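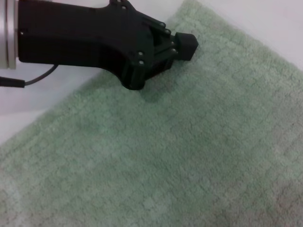

How often should a bath towel be washed?
After every three or four uses, and sooner if it never gets the chance to dry out between showers.

The Green Towel and Its Relatives

Welcome to the towel page of the Harnetti guest house, last tidied up on Sun 14 July. Aiguo Dai asked for a record of the linen before the closet was rearranged again, and a gallery seemed kinder than a spreadsheet. The pale green terry at the top of the page is the senior member of the collection. It came with the Zeditz order in February, when we bought 29 bath towels and were sent 11 of something else.

A few notes for whoever does the folding next:

Terry cloth gets folded in thirds lengthwise, then in half, then in half again. Guests will unfold it in four seconds and leave it on the bed. Fold it anyway.

Go easy on the fabric softener. It coats the loops, and you end up with a lovely soft towel that moves water from one shoulder to the other.

Shake each one before it goes on the line - a good snap, away from the lamp.

Greens and whites are washed apart. There was a discussion about this, and there is now a set of washcloths the color of weak mint tea to settle it.

Shelf order, top to bottom: bath, hand, face, and the pile known as Ding, where towels go when they are too worn for guests and too good for the dog. The dog disagrees with most of these decisions.

Closet key is on the hook by room 4. Please put it back.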